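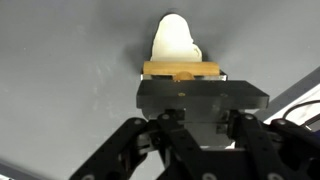 Trailing stop on a thinly traded ETF filled far below the trigger. Order type or data problem?

Last updated in May

Print this page | E-mail this page

Posted by Linnea Løken

I hold 897 shares of a small regional infrastructure fund through Hovland. Average volume is low and the quoted spread is wide for most of the session. I entered on a break above a base that had taken several months to form, and I protected the position with a trailing stop set at 7 percent below the high, good-till-canceled, regular hours only.

The stop triggered shortly after the open. The fill was a little over 12 percent below the high, so the slippage between trigger and average fill was larger than anything I had allowed for in my position sizing. The fund did not report any news. The underlying holdings were down slightly on the day. By mid-morning the fund was trading close to where it had closed the night before, and it finished the session there.

Details that may matter:

The order was held on the broker's server and not at the exchange. The confirmation says "trigger: last."

The fill came in 3 pieces, each lower than the one before. The first was only slightly under the trigger price and the last was the bad one.

I charted the day in Gendside, using one-minute bars. The low on that chart is above my last fill price. The broker's own chart shows a low that matches my fill.

I want to work out the following. Is the difference between the two charts evidence of a bad print that I could dispute? Would a stop-limit order have avoided this? And is there a sensible way to size a position when the exit price is this uncertain? I size by risking a fixed fraction of the account between entry and stop, which obviously assumes that the stop is the exit.

I do not want to hear that I shouldn't trade low-volume funds. I know the tradeoff. I would like to manage it properly.

Posted by Skestolent

should of used a limit. market orders at the open are asking for it. also most brokers will refund you if you complain, happened to a guy I know, he got the whole difference back after one phone call

Posted by Heather Pollock

The reply before mine is correct that the opening minutes are where most of this happens. I would not count on the refund. I'll take the three points in order.

1. The two charts

A difference in the low between two data sources is common and is weak evidence by itself. Vendors apply different filters to the tape. Odd-lot trades, meaning trades under one round lot, are often left out of the official high and low even though they are real executions. Some vendors include them and some drop them. With an order your size split into several pieces, it is quite possible that the last piece was an odd lot. In that case your own fill would appear on the broker's chart and be missing from the Gendside chart, and both would be behaving as designed.

Check the time and sales list for the minute in question. You are looking for the trade condition code next to each of your prints and next to the print that triggered the stop. The second one is more interesting than the first. If the trigger print was itself an odd lot, or was reported late and out of sequence, it may not have been eligible to trigger a stop under the broker's own order handling rules. Brokers publish these rules, usually in a document with a dull title linked from the order entry help. If the trigger was ineligible, you have something specific to write to them about. If it was eligible, you have a bad fill and no dispute.

There is also a process for canceling clearly erroneous trades, but the price has to be away from a reference price by more than a set threshold, and the window for filing a request is short. The broker files, not you. From your description I doubt you were outside the threshold, and the window will have closed.

2. Stop-limit orders

A stop-limit would have prevented the last fill. It would also have introduced the opposite risk, that the price moves through your limit and you keep the whole position while it falls. Which of these is worse depends on why you expect a stop to be hit. On your fund, with holdings that trade in size elsewhere, a large gap between the fund price and the value of its basket tends to close within minutes. That argues for a limit. On a single company with earnings due, I would take the market fill and accept the cost.

If you go this way, set the limit offset from the spread and not from a round percentage. Record the quoted spread at several times during the day over a couple of weeks, leave out the first few minutes of the session, and take a value near the wide end. An offset of two or three of those spreads below the stop is a reasonable starting point. Check whether your broker allows a trailing stop-limit, and whether the limit trails with the stop or stays where you first put it. I have seen both.

An alternative that costs nothing is to change the trigger. "Last" is the worst choice for a fund like this one, as a single small trade at a stale price can set it off. If the platform offers a trigger on the bid, that is a little better, though in the opening minutes the bid may be a placeholder far below fair value. Some platforms offer a double-last trigger, which needs two consecutive trades at or through the stop. A midpoint trigger is better again where it exists, although it has the same weakness if one side of the quote is very wide.

The other alternative is to keep the level in your head or as an alert, wait until the quote has settled, and then place a marketable limit order by hand. This requires that you be at the screen, and that you do it when the level is hit. Many people do not.

3. Sizing

Your method is fine, but the distance is wrong. Replace "entry minus stop" with "entry minus expected exit," where the expected exit is the stop less a slippage allowance. For liquid funds the allowance is small enough to ignore. For yours it is not.

You now have one observation, which is a poor sample. A better estimate comes from the depth of the book. At a quiet time, look at how many shares are bid within one percent of the midpoint. If your full size is larger than that, assume you will sell through it and price the remainder at the next level where there is visible size. The visible book understates what a market maker will do in calm conditions and overstates it in a bad opening. I would use the visible figure without adjustment.

Then cap the position a second way, as a share of average daily volume. Take the smaller of the two results. In thin names the volume cap will nearly always be the one that binds, and the risk fraction you started from will turn out to have very little influence on the trade.

Finally, a trailing stop measured from the intraday high has its own problem here. One stray print on the upside ratchets the stop upward and it does not come back down. Look at whether the high your stop was trailing from was a price at which any real volume traded. If it was not, your stop was tighter than you thought before the morning in question. Trailing from the closing high, adjusted by hand once a day, removes this.

Follow-up by Linnea Løken

I pulled time and sales. The trigger print was a round lot with no special condition code, so there is no dispute. The last piece of my fill was an odd lot, which accounts for the Gendside low. The high the stop was trailing from was a single trade, well above the prints on either side of it. Measured from the highest close instead, the stop would have been below the first fill but still above the last one, so I would probably have been taken out either way.

My broker offers double-last but not midpoint. The trailing stop-limit is available and the limit does trail.

Posted by Ulden

Adding one thing on the double-last trigger. Read how your broker defines "consecutive." On mine, two prints from the same incoming order count as two trades, so one seller sweeping a couple of price levels will set it off. It helps against an isolated bad print and does very little against a sweep, and in a thin fund the sweep is the more likely event.

I also disagree in part with the advice on the limit offset. Two or three spreads is fine during the day, but if the order is good-till-canceled it will be live at the next open too, and an overnight gap larger than the offset leaves you with a resting limit above the market. You need a rule for that case written down beforehand. Mine is to leave it alone for the first half hour — the basket has usually been repriced by then — and after that to replace it with a limit at the current bid, whatever that is. I have paid for that rule a few times. I have no figures comparing it with a plain stop, as I changed brokers partway through and lost the old order history.

Some brokers also let you restrict the hours in which a conditional order is active. If yours does, starting it ten or fifteen minutes after the open deals with the quote problem directly. You are unprotected during those minutes, so include that in the slippage allowance.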